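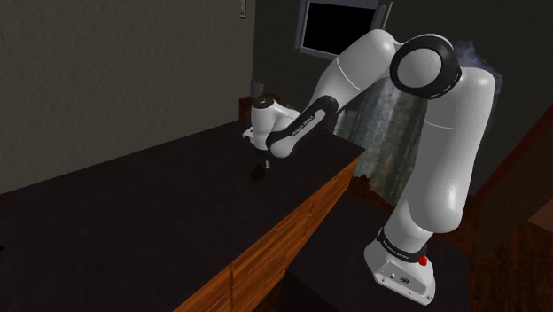
Last changed: April

Tindine Episode Notes

Scene-level notes for the television drama Tindine. The set covers all 30 episodes and is kept by Gisela Teuber. It was put together for people who write recaps, look into how serial drama is structured, or want something tidy to practice on.

What is in it

One row per scene, 1000 rows in all. A scene starts when the place or the time changes. Phone calls that cut between two rooms are one scene. The opening recap ("Previously on") and the end credits are left out.

Files

scenes.csv: the main table
characters.csv: the 11 regular characters, with a short code for each
places.csv: place names as used in the main table
changes.txt: corrections since the first release

All files are UTF-8 with a header row. Commas inside a text field are wrapped in double quotes.

Columns in scenes.csv

episode: number in broadcast order
scene: number within the episode, starting at 1
start: minutes and seconds from the first frame after the recap
place: must match an entry in places.csv
present: character codes separated by semicolons
plot: main, second or other
flashback: yes or no
summary: one or two sentences, past tense

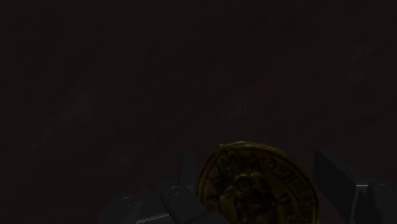
Coin between the gripper fingers

How the notes were made

Each episode was watched twice. The first pass marked scene starts. The second filled in the rest. Where the two passes disagreed on a start time by more than a couple of seconds, the scene was checked again and the later reading was used only if a cut could be found there.

A character is listed as present if seen or heard in the scene. A voice on an answering machine counts. A photograph on a wall doesn't. Guest parts are written out by name in the summary and have no code. Detective Pfeiffer has a code even though the character is missing from most of the first season.

The plot column is a judgment. "Main" is whatever the episode spends most of its running time on, and that isn't always the case the officers are working. In the harbor episodes the family story is marked main and the smuggling story second. People have written in to disagree, and the column can be overwritten without breaking anything else.

Known problems

The two-part finale was also shown as a single long episode. Start times follow the two-part version.

Episode 11 exists in two cuts. The notes follow the longer one, so the hospital scene near the end may be missing from your copy.

Flashbacks in season one are shot to look like old Bolex footage and are easy to spot. Later ones have no special look. Some of them could be marked wrong.

Summaries give away endings. There is no spoiler-free version.
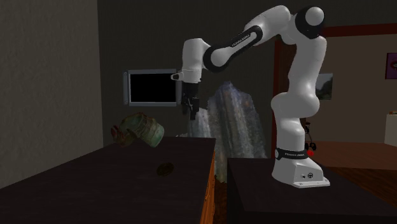

Image credit: Clirneo

Loading the files

Any spreadsheet program will open them. Set the start column to text on import or it may be turned into a time of day. Join scenes.csv to characters.csv on the code field after splitting the present column at the semicolons.

What is not included

No video, audio, stills or subtitles. Dialogue isn't quoted, apart from a few words in summaries where the scene makes no sense without them. Ratings and air dates are not here either.

Use and credit

Free to use and change, with credit to Gisela Teuber, Tindine Episode Notes. Please say so if you have edited the plot column. The series itself belongs to its owners and nothing in these files gives any right to it.

Corrections

Send the episode number, scene number and what should change. One correction per message is easiest to handle. Accepted changes go into changes.txt with the old value next to the new one.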